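We moved to Wastcombe in October, and the thing I missed most was a shelf of books near the kitchen. The old house had one the last owner left behind. The new place had a blank wall, so I spent a month reading about shelf supports.

Most store-bought shelves sag because the supports are too far apart. Paperbacks are fine. Cookbooks are not - mine filled three boxes and I could barely lift any of them.
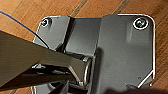 Piyumi Weerasinghe wrote in to say she gave up on wall shelves after her second apartment and keeps her cookbooks in a low cabinet, where they never get greasy.

I get that. But I don't open a cabinet when I'm hungry, and I do pull a book off a shelf. The Kodikara curry book has been used more since we moved than in the 3 years before.

Finding the studs took most of an evening. The wall is old plaster and the stud finder beeped at everything, so I went by the nail holes along the baseboard. I spent $200 in all, mostly on the board. 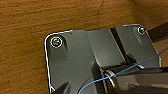

What went on the shelf

Cookbooks on the left, field guides in the middle, and the big Wallari atlas lying flat on the right - it's too tall to stand up.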